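The Orchard at Tinumlow

The office of the Registrar at Moltwood closed to the public at four o'clock, and it was the custom of the Deputy Registrar to remain until the post had been entered. She had held the position for almost 40 years. In that time she had recorded births, deaths, marriages, changes of name, and the sale of two churches, and she had not once put down a fact she could not support with a signature.

The letter that arrived in March bore the mark of Doucette and Sudell, solicitors. It informed her that her grandmother's estate, long held in suspension owing to a defect in the deed, had been settled, and that the property known as the Orchard at Tinumlow had passed to her as sole surviving heir. The property consisted of a house, unfit for occupation, and 72 apple trees. A schedule of the trees was attached. She was requested to inspect them and to return the schedule, duly corrected, within the month.

She read the letter twice and entered it in the book. Then she put on her coat.

She had last been to Tinumlow as a child of nine. Her grandmother had been a tall woman who wore a man's hat and spoke to the trees in the same tone she used for tradesmen. Each grandchild had been assigned a tree at birth. When a grandchild came to stay, the first duty, before supper and before the bags were taken up, was to walk out and report to it.

"Report what?" the girl had asked, on the first visit she could remember.

"Your conduct," said her grandmother. "Since the last time."

The girl had stood in the wet grass and reported that she had learned to swim, that she had told a lie concerning a broken pitcher, and that she did not care for her new school. The tree had received this without comment. Her grandmother had waited at the gate, out of hearing, with her back turned, and had afterward asked no questions of any kind.

There had been a quarrel the following year. It concerned money, and the adults conducted it by mail. No further visits were made.

The Deputy Registrar took the early train and walked the 3 miles from the station, the bus having been withdrawn. The gate was held shut with wire. She undid it, passed through, and fastened it again behind her.

She began at the north wall, schedule in hand, as instructed. The first row was as described. In the second, one tree was down and another had been strangled by ivy, and she made the necessary corrections in the margin. The work was orderly and she found that she did not mind the cold. At the end of each row she initialed the page.

Her own tree stood in the sixth row. She had not expected to know it, and she knew it at once, by the low fork where she had been forbidden to climb. The schedule gave it as number 51, variety uncertain, condition poor. The bark had split on the weather side. On the other side, at the height of her shoulder, the buds had started. 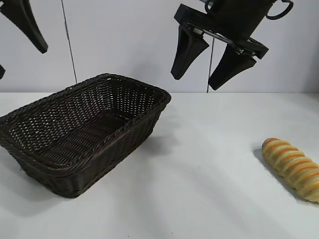

She looked behind her. The gate was shut, and there was no one standing at it.

It occurred to her that she was out of practice. She cleared her throat, as she did before administering an oath.

"I learned to drive," she said. "I was married for a time. I have worked in one building since I was a young woman, and I believe I have been fair to the people who came into it." She considered whether this was complete. "I did not write to her. I had the address. I was told not to, and then I was old enough that it made no difference what I had been told, and I did not write."

A wood pigeon went over. The Deputy Registrar stood where she was for some minutes, holding the schedule against her coat to keep it from the damp.

"I still do not care for school," she added, and was surprised to hear herself laugh.

She completed the remaining rows before the light failed. Against number 51 she struck out the word "poor" and wrote "fair," and placed her initials beside the change. After a moment's thought she struck out "variety uncertain" as well. The correct entry was not known to her, and by every rule of her office she ought to have let the words stand. She left the space blank.

The schedule was returned to Doucette and Sudell within the period allowed. Their reply acknowledged receipt, thanked her for her attention to the matter, and inquired whether she wished the property to be offered for sale, there being some interest from a builder.

She entered the reply in the book. Under the heading for action taken, she wrote that the gate at Tinumlow required a proper latch, and that she would see to it herself.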